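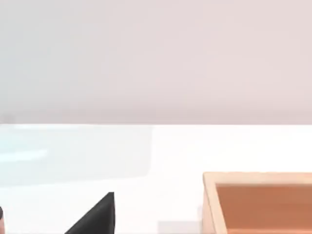

Okay, equipment budget thread, as promised. Numbers are due Sun 9 August and I've rewritten the spreadsheet way too many times.

**1/** We want two arms for the bench. Bunska quoted fast and threw in a spare set of fingers. Hilura still hasn't sent freight costs and I've stopped asking nicely.

**2/** Doing all the layout in sim first – tabletop, wooden box, gripper, plain wall. Costs us a Satance licence and my evenings. Way cheaper than finding out in February that the arm can't reach the box!

**3/** Things I forgot in the first draft: mounting plates, a decent e-stop, customs. Customs!! Put in a line for all of it now, plus five spare fingers.

**4/** Leasing through Zapata looked great until I read the servicing clause. Colour me unimpressed. Buying outright, I reckon, if finance will wear it.

**5/** Anyone here running Bunska arms past the warranty? Keen to hear what you paid for repairs – DMs open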